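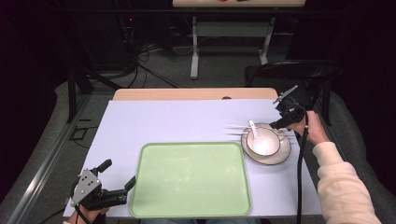 Green tray on the pale sheet, place setting to its right.

4/25/20

Glaze notes, mostly for me and Märta. Opened the kiln after breakfast and the ash glaze has broken beautifully! Tile 70 is the one: honey at the rim, going a deep mossy brown where it pools in the stamped lines (I'd all but given up on that bucket in December). Same recipe as Hildegard's old card, except I sieved it twice and left out the bentonite.

Tile 71 crawled badly on the back. Dust, I think, as I hadn't wiped it after sanding. 72 is fine but dull, too thin, one quick dip and it shows.

The Gostora clay took the glaze far better than the Weidemann, which pinholed again. Rainer reckons a slower bisque would cure it and I'm keen to try that next, with a proper soak at the top.

To do: mix 2000 g of the ash batch, dry weight, and label the lid this time. Ask Imke whether her sack of Aler ash came from apple or beech, it matters a lot for the colour. Cut 2 more rows of test tiles, with the deep stamp. Hauke wants a bowl in number 70 and so do I, a big one!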